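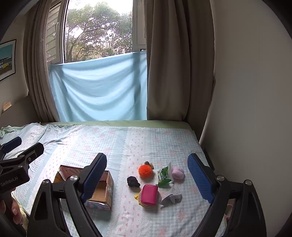

The gingham and bows sheet, with the box on top.

28 July 2021

Finished the Huleck book at last, all 946 pages of it! I started back in May and thought I'd never get past the chapter where the ferry leaves Biltinbridge without the doctor, but then last night I read almost 70 pages in one go and my tea went stone cold beside me. What an ending. I won't write it down here in case Min borrows this diary again (I know you do, Min).

Rang Canan Tokgöz straight after breakfast to talk about it and we went for an hour, both of us shouting over the top of each other. She reckons the sister knew all along. I'm not convinced, but I went back to chapter 29 and there is that odd bit about the grey coat, so maybe. The second one is set in Drirnmont in winter, my favourite kind of book, and the library has it on the shelf. Going in tomorrow as soon as they open.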